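Bowl Nesting: How to Set Up and Record the Task
Robotics Club task pages - Tabletop unit, task 2

Contents: Before you start | Laying out the table | Driving the grasp | Recording a run | Checking your runs | Common problems | Handing over

This page covers the bowl nesting task for club members who have finished the safety session and can already move the arm with the hand controller. If you haven't done the cup stacking task yet, do that one first. It uses the same table and the same software, and the cups are more forgiving than the bowls.

The goal is simple to state. The arm picks up one bowl by the rim, carries it over to a second bowl and lets go so that the first one ends up resting in or on the second. The other bowls and the cups stay on the table as clutter. A run counts if the right bowl was moved and nothing else was pushed off its spot by more than a hand's width.

Before you start

Book the bench on the Zemosness sheet. One slot is long enough for setup and a decent batch of runs if the table is left the way you want to find it.

You will need the bowl set, the cups from the cup stacking task, the green felt cloth and the task card. Wash the bowls if they feel greasy. A greasy rim slides in the fingers and you will waste half your slot wondering what is wrong with your grip.

Turn on the controller and wait for the arm to finish its self check. Then start Rokow, which is the program the club uses for driving and recording. Load the profile called nesting. It has a lower top speed than the general profile and a softer closing force on the gripper. Please don't edit the profile. Copy it under your own name if you want to try different values.

Laying out the table

Spread the felt so that it covers the whole reach of the arm. Small wrinkles are fine. A fold tall enough to tip a bowl is not, so smooth those out from the base of the arm toward the edge.

Put the target bowl down first, close to the middle of the reach. Then place the bowl you are going to lift. Leave enough room beside its rim for one finger to go down on the inside and one on the outside. After that, scatter the rest. Keep tall items such as stacked cups out toward the sides, where the wrist won't sweep through them on the way over.

Change the layout between runs. Last June we had a batch where the same bowl sat in the same corner for the entire session, and the model trained on it reached for that corner no matter what was there. Swap colors, swap positions and turn a cup over now and then.

Driving the grasp

1. Move the gripper above the near side of the rim with the fingers open.

2. Turn the wrist until the fingers straddle the rim. Look from the side, at table height, before you go any lower. From behind the controller the gap always seems wider than it is.

3. Lower slowly until the fingertips are a little below the lip. If you go too deep, the inside finger will touch the curve of the bowl and push it away.

4. Close the gripper and wait a second.

5. Lift straight up, high enough to clear the tallest thing between you and the target.

The bowl will tilt when it leaves the table. All the weight hangs from one point on the rim, and there is no way to hold it level with this gripper. Plan for the tilt. Come in a little to one side of the target so that the low edge of the bowl you are carrying goes over the rim of the one below.

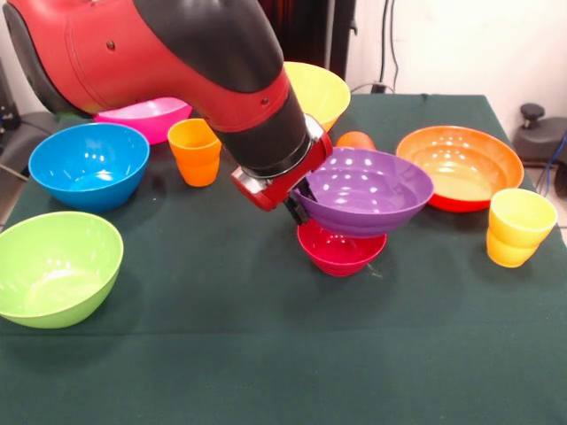

Lower until the two bowls touch, then stop. Open the fingers only a short way at first and let the bowl settle. Once it is sitting by itself, open fully and back the gripper out along the same line it came in on. Most failed runs fail here. People open the fingers all the way, the inside finger flicks the rim, and the bowl hops off.

When the bowl you are carrying is larger than the target, it will sit on top and may rock. That is allowed as long as it stays put until the recording stops.

Recording a run

Press record before the arm moves, with the gripper at the home position. Press it again after the gripper is home and still. Rokow asks for a label each time. Use the color of the bowl you moved, then the color of the target, in lower case with a hyphen between them.

Keep your hands out of the work area while recording. If something goes wrong, stop the recording, mark it as failed and reset. Don't delete failed runs - the students working on Bimer use them to train the part that detects a bad grasp.

Checking your runs

Open the session in Cui and play each run at double speed. Look for missing video at the start, a label that doesn't match and any run where the bowl was nudged by hand. At the end of last term the shared folder held 1611 runs for this task, and 212 of them had to be relabeled because two colors had been mixed up. Those are fixed now, and 1276 have been passed for training. The rest are still waiting for a second look.

Common problems

The bowl slips during the lift. Grip was too shallow, or the rim needs washing. Lower a bit farther before closing.

The bowl spins in the fingers. You are moving sideways too fast. Ease off and let it stop swinging before you go down.

The arm stops with a force warning. Usually the fingers have been pressed into the table. Raise the arm with the manual buttons, clear the warning and begin the run again.

The felt moves with the gripper. A fingertip has caught it. Stop, open, lift and smooth the cloth.

Handing over

Send the arm home, close Rokow and switch off the controller. Stack the bowls by size and put them back in the bin with the cups. The felt stays on the table. Write the number of good and failed runs on the sheet, along with anything the next person should watch for.

Next task: Sorting cups by color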